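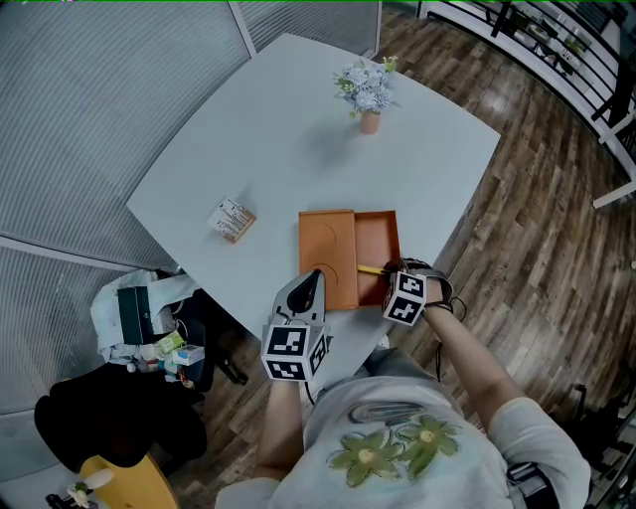

The Button Tin

Slavica Đorđević had been meaning to sort her mother's buttons since August, and now it was February and the tin still sat on top of the wardrobe, gathering fluff and looking down at her while she slept.

It was a big tin — it had once held biscuits from a shop in Jirnham that closed before she was born — and when she finally got it down, the lid came off so suddenly that half the buttons went under the bed, where Firka, who was an old cat and rarely troubled herself over anything, chased a brass one as far as the landing.

Vlasta Golob from downstairs heard the clatter and came up in her slippers to see whether anybody had been hurt. She stayed, of course. She found a blue one, shaped like a little boat, and held it up to the lamp.

"Your mother's good coat," she said. "She wore it to my wedding, and it rained so hard that Velimir carried her over the puddle by the church."

Slavica had never heard about the puddle, or that Velimir Radulović had ever carried anyone anywhere. She put the kettle on and cut what was left of the plum cake, and they sat on the rug with the buttons in their laps until it was quite dark outside.

"And this one?" she asked, picking out a plain grey button with the thread still in it.

Vlasta turned it over. "Oh, now," she said, and reached for her tea.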